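Laundry day at the Fisbridge flat — gallery

Quick page, promised it weeks ago. Bedding, folding, cupboards, all the boring stuff from the September turnaround at Fisbridge. If you only want the linen list skip to the end. Rima Smadi did the labels and most of the folding rules, I did the moaning.

Background for anyone new. Fisbridge is the upstairs flat, two bedrooms, one cupboard that is far too small. Everything washable came out, got washed, got sorted on the beds, went back in. Used to take us all weekend. Now it's one long afternoon if nobody stops for lunch. We stopped for lunch.

The sorting

Beds are the sorting tables. No other flat surface big enough. Clothes on one bed, household stuff on the other, that was the plan at 9 in the morning anyway. By noon it had all crept together and there were shirts in with the pillowcases again.

Pinks and reds are the worst for this. Put a pink thing down on a stripey blanket and turn your back, you will walk past it twice looking for it. Rima says fold the blankets first so they are out of the way. She is right, I never do it, they're too nice to sort on.
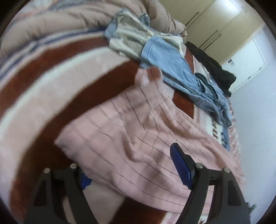 Striped things get folded along the stripe if the stripe will let you. If it's a soft fabric it won't. Pick up by a corner, shake once, lay it down, smooth from the middle out. Don't tug. Tugging gives you a wonky rectangle and then the whole pile leans.

Thin cotton — halves, halves again, then thirds. Anything with a collar goes on a hanger, we gave up on folding collars.

Blankets

Big ones need two people. Ends together, walk in, swap hands, walk in again. Edges face the back of the shelf so you only see the fold. Sounds fussy but the cupboard looks twice as good for no extra work.

The heavy one from Tedudura lives on the bottom shelf now. Was on top before and came down on my head in the spring. Bought it second hand, 31 dollars, best thing in the flat. Cold wash only!! Somebody (me) ran it warm last year and it has been a slightly diffrent shape ever since.

Wool ones get aired, not washed. Over the bannister with the landing window open, overnight if it's dry out. Turn them in the morning.

The cupboard

Four shelves. Top is pillows and the spare duvet. Second is sheets, by room, each set stuffed inside one of its own pillowcases. That one tip is worth the whole page. No more hunting for the matching bottom sheet at 11 at night with a guest standing in the hallway.

Third is towels. Bath towels rolled, hand towels flat. Rima wanted all of them flat, we argued, rolled ones fit more. Bottom is blankets, see above.

Shelf liner is from Radwan, the hardware place. Cut it with kitchen scissors, came out a bit ragged on the left, it's behind the door so who cares. Measured the door at 43 inches and still bought the wrong size hooks. Going back for those.

Labels

Rima's department. Brown card, black marker, string through a punched hole. She tried the sticky kind first and they peeled off as soon as the heating went on. Room name on the front, wash temperature on the back. There's a pack of 100 blank ones in the kitchen drawer so please don't buy more.

The odd pile

Every turnaround ends with one. Single socks, a napkin from a set we no longer own, a pillowcase that matches nothing. It all goes in the Mallus bag on the back of the bedroom door and stays there til the next round. Not claimed by then, it's rags.

If you stayed over the summer and are missing something small and soft, ask before the end of the month. There is a green scarf, a child's pajama top and a very good dish towel. I am hoping no one wants the dish towel.

Linen list

Front bedroom: two sheet sets, one summer blanket, one heavy blanket
Back bedroom: two sheet sets, one summer blanket, spare duvet
Bathroom: six bath towels, six hand towels, two mats
Kitchen: dish towels, aprons, the good tablecloth (ask first)

Still to do

Hooks. Second drying rack, the old one has a bent leg. A new zipper for the duvet cover — Rima has one somewhere. Iron the tablecloth, or keep saying we will.

Laundry came to 558 minutes of machine time according to the timer sheet, which seems like a lot for one small flat. Next round is before the holidays. Bring your own hangers, we're out agian.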